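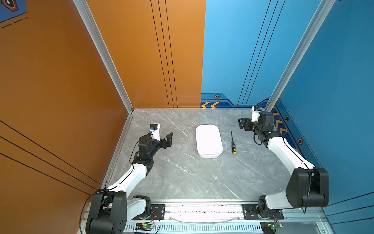
Home Walks Minutes Join Contact

We use cookies to remember your preferences. Accept Manage

Urkberg and Drudirau Footpath Society
Minutes of the March meeting, held in the back room of the Mabula Inn

In the chair: Lauri Miettinen
Minutes: Oskari Koskela
Apologies: received from the usual people, in the usual words.

1. Minutes of the last meeting

Agreed, after the word "shouting" in item 6 was changed to "discussion". The minute-taker wishes it recorded that he was there and knows what he heard.

2. Matters arising

The missing waymarker at the Drudirau end has been found. It was in the chair's garage, where he had put it to keep it safe from going missing. He will put it back before Easter. Asked which Easter, he said the next one.

The letter to the landowner about the bull has been sent. The reply says that the bull is a cow. The warning sign will be left up for now, as members felt that walkers had been behaving better with it there.

3. Money

The balance stands at £1,661. This is more than expected and caused some unease until the unpaid bill for last year's gravel was mentioned, after which everyone relaxed. Lauri will ring the quarry and ask how much they think we owe, without sounding as though we had forgotten.

Subscriptions are coming in slowly. The reminder that went out with the newsletter gave the old bank details, so a few members have been kindly paying the cricket club. The cricket club has been in touch and has been decent about it, though they would like to know whether the money includes a tea.
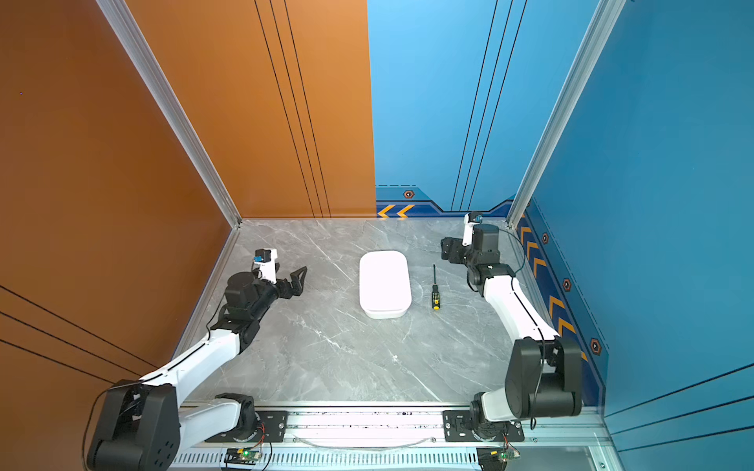 Page last changed: March 10, 2025

4. The handrail on the steps

The steps down from the Urkberg road need 35 metres of new handrail. Two quotes were looked at. The cheaper one does not include posts. There was a long talk about whether a handrail without posts is a handrail or a delivery, and the dearer quote was chosen.

It was asked whether the rail should go on the left or the right. Oskari Koskela said it depended on whether you were going up or down. This was true and took a quarter of an hour.

Action: Lauri to accept the quote and meet the builder on site, wearing proper shoes this time.

5. Offer from Bakex

Bakex, the bakery on the Drudirau road, has offered to pay for a bench at the top of the hill if it may put its name on it. Members liked the bench. They were less sure about the name, and much less sure about the slogan, "Rest your buns". On a vote there were 2 in favour and 2 against, with everyone else looking at the biscuits. The chair declined to use his casting vote as he buys his bread there and did not want to be thought to have a view.

It was agreed to write back accepting the bench warmly and saying nothing at all about the slogan, and to see what turns up on the lorry.

6. Summer walk

The walk will again start from the ford at Mabula. The route over the top was popular last year with those who finished it. A gentler route along the stream was put forward, and the question was whether it is gentle all the way or only on the map. Oskari is to walk it and report back. He pointed out that he was the one who got lost on it before, and was told this made him the ideal person.

Dogs are welcome on leads. The wording about children was left as it was, which is to say the same as for dogs but on a separate line.

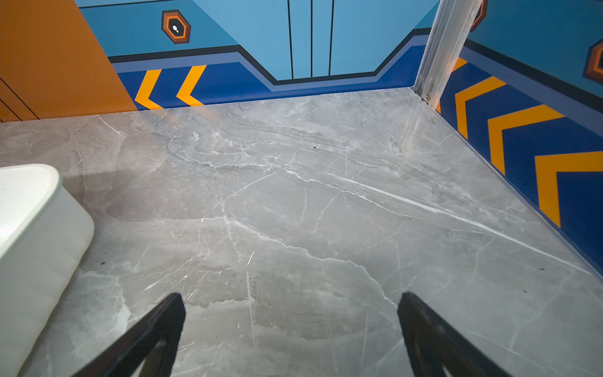
The lunch stop is still to be settled. The pub by the bridge will do soup for a large party if told in advance how large, and we have never managed this. Members are asked to put their names on the list by the door and then to come, or else to do neither. Last year's leftover soup was mentioned by several people with real feeling.

7. Any other business

A stile near the chapel wobbles. It was agreed that it has always wobbled and that someone should look at it.

The new map leaflet has been printed with north at the bottom. It folds very nicely. Copies will be given out with a verbal warning until they run out.

A member asked why meetings go on so long. This was discussed at length.

8. Next meeting

Same room, same time, unless the darts team has a home match, in which case we will be in the kitchen passage again. Please bring a coat.

Signed as a true record: O. Koskela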